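Is the Skenix wrist camera kit worth it for a white bench?

Asked 11 April 2018

I'm looking at the Skenix wrist camera kit for a small arm with a two-finger gripper. It sells for 898 with the mount and cable. We pick small plastic caps off a plain white table. Does it work on white, or do I need to buy the Rothe mat as well? The Tusdale store page says "any surface" and leaves it there.

3 answers

Answer 1 (accepted)
I have run this kit since July. It works on white, but the default exposure is wrong for it. Turn auto exposure off and set it by hand with the gripper open over bare table.
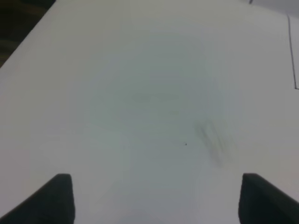
Then set the minimum object size. Out of the box it is very low, and the software will report specks, scuffs and soft shadows as parts. I use 20 and get very few false picks. Also mask out the fingers and anything past the table edge. The mask tool is under Setup, second tab. Redo it if you change fingers.

I didn't buy the mat. If your caps are white too, you may want it. The mount is solid. The cable is too short for my arm and I had to add an extension.

Answer 2
Zokden makes a cheaper one. I haven't tried it on white.

Answer 3
Agree with the first answer on exposure. I would add that overhead lights matter more than the table. I moved one lamp 30 inches to the side and the shadow under the gripper got a lot weaker. Tusdale support took 2 days to tell me the same thing. Ask them about returns before you order, mine charged a restocking fee.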